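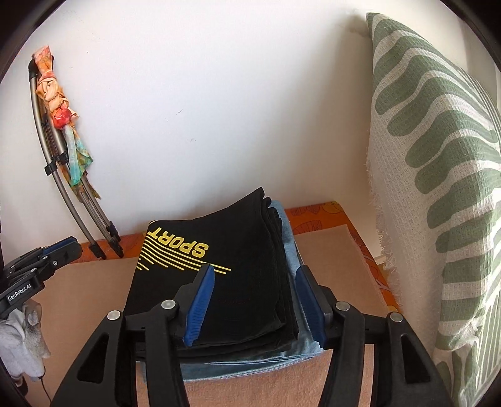

Folding clothes with the grippers: tips for home recorders

These tips are for people recording folding and stacking at home for the Jumen set. They come from Widad Salameh and Fadi Hakim, who check the recordings at Priltcombe, and from recorders who have sent in notes. Read the setting-up sheet first if you have not used the grippers before.

Before you start

Pick a flat surface you can reach across without leaning. A bed or a low bench will do. Lay a plain towel or blanket over it and pull it fairly smooth. Clothes slide on a bare tabletop, and you end up chasing them with both hands.

Leave the rest of the room as it is. The system has to learn to fold in ordinary homes, so cushions, patterned covers and things leaning on the wall can all stay. Move anything with a name, address or family photograph on it.

Keep the cables behind your wrists. If one drops across the clothes, stop and start a new recording.

Picking up

Open the jaws wider than you think you need. Come in low, close on the edge, and lift only when you feel the pads hold. Snatching at the cloth gives a recording where the cloth jumps, and those are marked down.

With a T-shirt, take one layer at a time if you can. If you pick up two by mistake, put them down and try again in the same recording. Corrections are useful and we keep them.

Denim is stiff at the hems and seams. Take it a little way in from the hem, where the pads close more evenly.

Folding

Fold at the speed you would fold by hand on a slow day. Most new recorders go too fast. A recording of one garment should last no more than 280 seconds, and anything longer is split when it reaches us.

Fold the same garment six times, then change to another. Start each fold with the garment in a different position. Do not try to make all six alike.

Printed shirts are welcome. Fold some with the print showing and some with it hidden, and turn them so that the lettering does not always face you.

Stacking
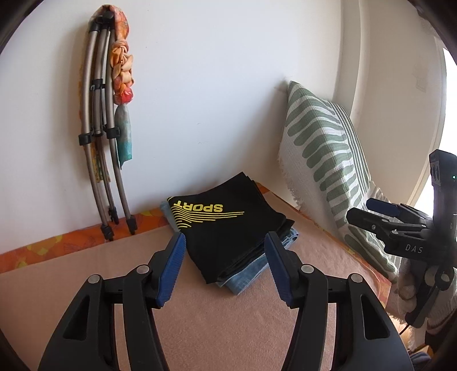 Page last changed: March 2025

Put the heavier garment at the bottom. A thin top laid over folded jeans stays put, and the contrast between dark and light cloth makes the edges easier to find when we label them.

Use one gripper to steady the lower garment while the other sets down the upper one. Let go of the upper one first. Stacks need not be square to the edge of the blanket, and a corner sticking out is fine.

When you have finished, draw both grippers back a little and hold still for a count of two before you stop recording.

Looking after the kit

Wipe the pads with a damp cloth and let them dry. Lint builds up in the ribs, and an old toothbrush gets it out. Check the pivot pins for threads. Wash the gloves as you would any others, but leave out the fabric softener, as Nour Majali found it made hers slippery.

Sending in

Upload on the same day if you can. The set holds about 3,000 folds so far and is short of towels, pillowcases and children's clothes. Questions about kit go to Wissam Obeidat, and questions about payment to Dalal Karaki.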